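The clothesline rig, part four: the rail, the walls and the cables

I said at the end of the last post that I would write up the enclosure once it had stayed in one configuration for a whole month. It made it through January without me moving anything structural, so I'm calling that good enough.

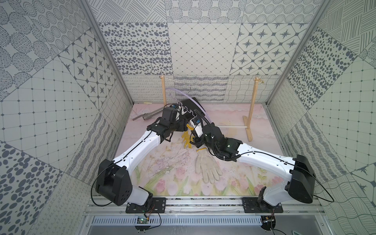 The arms were the easy part of this build. They came as a pair of kits, they went together with the screws supplied, and the only mistake I made was putting one shoulder cover on before the cable was through it. What took the time was everything the arms are attached to. I had them on a folding table for the first few weeks and it was hopeless. Every time one arm swung out, the table moved a little, the other arm moved with it, and whatever position I had saved for the grippers was off by enough to miss a glove.

So the first real job was the rail. It is a length of aluminum extrusion that runs along the front, and both arms bolt to it through black mounting plates. I bought the plates from Zimlow, which sells them as blanks, and drilled them myself on the drill press at Macaraeg. Macaraeg is the shared workshop I belong to, for anyone who hasn't read the earlier parts. I pay for a shelf and a corner, and the corner is where this thing lives. Spacing between the shoulder centers is 700 mm. I had it at 874 mm to begin with, for no better reason than that was where the existing holes in the bench frame happened to be. At that width both arms could reach the middle, but they got there nearly straight, and a nearly straight arm has no good way of lifting anything or tilting its wrist. Bringing them in gave me bent elbows over the work, and most of the handing-over problems I wrote about in part two went away in one evening.

The downside of 700 is that the arms can now hit each other. They could before as well, but they had to try. I added a software limit so that neither shoulder can swing inward past a certain angle while the other one is also inward, and I lowered the speed whenever both grippers are near the center. It isn't a proper collision check. It has caught most things. One wrist cover has a crack in it from before I added the limit, and I glued it and moved on.

Next, the frame. The uprights are the same kind of aluminum as the rail, cut by a local metal place called Trestevard, who charge by the cut and don't mind small orders. I ordered everything at 900 mm and trimmed what needed trimming. If I were doing this again I'd work out all the lengths first. I made three separate trips for pieces I could have had on the first ticket. Square cuts matter more than I expected with this stuff. My hand-cut ends were close, and close meant the corner leaned, and I spent a whole afternoon loosening and tightening brackets to hide it. The Trestevard cuts went together square the first time.

The walls get the most questions from other people in the shop. They are gray and white panels, each one with a pattern on it: ovals, stars, grids, dotted circles, diagonal hatching and so on. I started with plain white walls, and the cameras on the grippers were not happy. When a wrist turned away from the work, the camera had nothing but blank white to look at, and my tracking code lost its place. With patterns on every side there is always something for it to hold on to. I made the designs over a couple of nights, printed them at the shop, and put them up as squares so that I could swap one out without redoing a wall. I kept them without color on purpose. The things being handled are mostly colored or mostly dark, and I wanted to be able to separate them from the background with a simple threshold while I was debugging.

The floor then breaks that rule completely, with pink tulips. I wanted a surface with a bit of give so the grippers could press down on fabric without stalling, and the mat was the right size and on clearance. I planned to replace it with something gray. It has worked well enough that I haven't. It does scratch. A fingertip dragged across it under load leaves a mark every time, and I've stopped trying to clean them off.

Now the part this rig is named for. The clothesline is two wooden posts near the back wall with a string stretched between the tops. The right one has a foot that lies flat on the mat. I went through several versions of this. The first posts were dowels stuck in holes in a board, and they bent inward as soon as I put tension on the string. Thicker posts fixed the bending and then the whole thing wanted to tip forward whenever an arm pulled on something hanging from it. The wide foot took care of most of that. I'd still like to fix the posts to the frame, but I want to be able to lift the line out when I'm working on other tasks, so for now it stays loose.

String turned out to be a good choice for a practice target and an annoying one for the code. It is thin, so the cameras have trouble seeing it at all from some angles. It also moves. If one arm bumps it, everything on it swings, and the other arm has to wait. I tried a stiff rod in place of string for a while and the success rate went up right away, but a rod isn't much like a clothesline, and hanging things on something that moves was what I wanted to learn about. I went back to string and added a pause.

My tally for hanging a glove on the line with a clip, from the last long session: 23 successes. I'm leaving out the number of attempts until I've rewritten the logging, which counted some tries twice when the program restarted. The failures were mostly of two kinds. Either the clip closed on air just beside the string, or it closed properly and took one finger of the glove in with it so that the glove hung sideways. I have been counting the sideways ones as successes. I may change my mind about that.

Gloves are good test objects, by the way. They are cheap, they have a clear top and bottom, and they never land the same way twice. Larger pieces of fabric are much harder. They fold over themselves and hide the edge I'm looking for, and anything black is worse, because the folds all look alike to a small camera. A contrasting trim helps a lot. I can look for the trim and ignore the rest.

Cables. I put these off for too long. Each arm has its own run of power and data, and the gripper cameras add more. The thin ones go along the outside edge of the upper arm segment, held close so they don't snag. The coiled cable at the right wrist was an experiment. A coil takes up its own slack when the wrist turns, and it has been less trouble than the straight ones. The loop at the right shoulder is left long on purpose. I had it tied down short, and at full reach it pulled the connector halfway out, which looks exactly like a software fault if you don't think to check the plug. That cost me most of a weekend.

Below the rail there is a white perforated tray that catches everything coming off the arms. It was sold for tidying up under desks. The holes are handy for zip ties, and I can get to any cable without taking anything off the rail. A small circuit board sits at the left end of the tray. It needs a cover, and I have a half-finished design for one.

The control software is still Plollamon, which is what I named the pile of scripts when it was one script. It does three jobs now: it records the positions when I move the arms by hand, plays them back, and runs the small model that corrects the last bit of the reach from camera images. The record and playback parts are stable. The correction part works on gloves, works some of the time on clips, and makes things worse on the hanger, so I have it switched off there - the plain playback does better.

Left to do before part five:

Cover for the board in the tray.
Fix the double counting in the logs.
Some way of locking the posts down that still lets me take them out.
Better lighting toward the back, where the string gets lost against the panels.
Replace the cracked wrist cover. I have the part printed and it needs sanding.

A few people asked for the panel patterns as files. I'll put them up once I've sorted out which ones I drew and which ones I changed afterward, as the folder is a mess. The rail drawing is already up with part two and the hole spacing in it is the old one, so use 700 and ignore what it says.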